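Wednesday, March. Gripper comparison on the two-arm rail, Votumis fingers against the Galtotard set.

Swapped fingers on both wrists before lunch and re-ran the homing routine. The rail controller threw the same carriage fault as last week, cleared on the second restart. Log it if you see it again. Task for the day is small hardware picks out of the compartment organizer, nuts only, lid open.
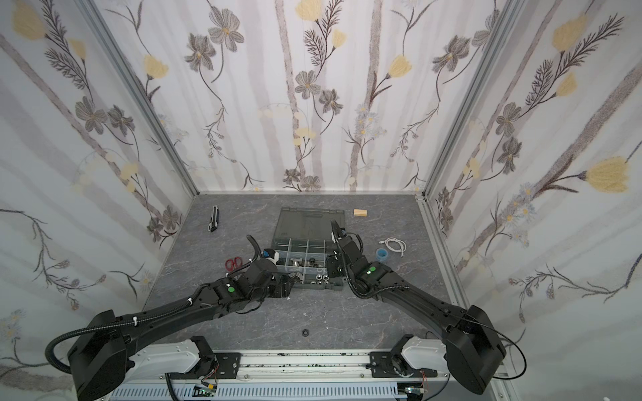 *Akash Kashyap, Sutherland bench*

Votumis first. 300 pick attempts, 97 dropped or missed. Most of the misses came near the divider walls, where the fingers touch plastic before they close. Left arm is worse than right, and I think its wrist offset is still wrong from the Lellcombe calibration. Did not fix it today so the two sets stay comparable. Closing force at the default, speed at half.

Galtotard set still needs its 300. I did a short warm-up only, no numbers worth keeping. Pads feel stiffer. The jaw opens wider than we need and I had to limit travel in software so it doesn't push the dividers over.

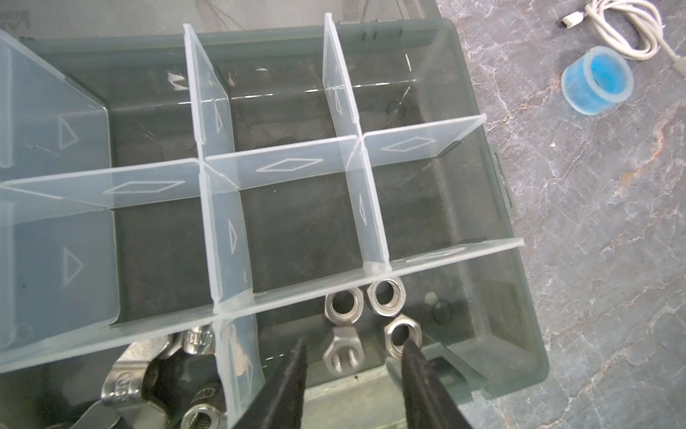
Wrist camera exposure needs to be locked before the next run. On auto it hunts whenever the fingers move, and the detector loses shiny parts for a few frames. Detector is fine with a nut lying flat and showing its hole. The one standing on its edge by the others is the kind it scores low, so I want more of those in the labels. We have 1,164 labeled crops now, nearly all flat. Wing nuts have no class yet, leave them unlabeled.

To do:

- redo left wrist offset after the Galtotard run
- lock exposure and gain, both wrists
- order 2 spare finger pairs
- ask Lellcombe which calibration file they used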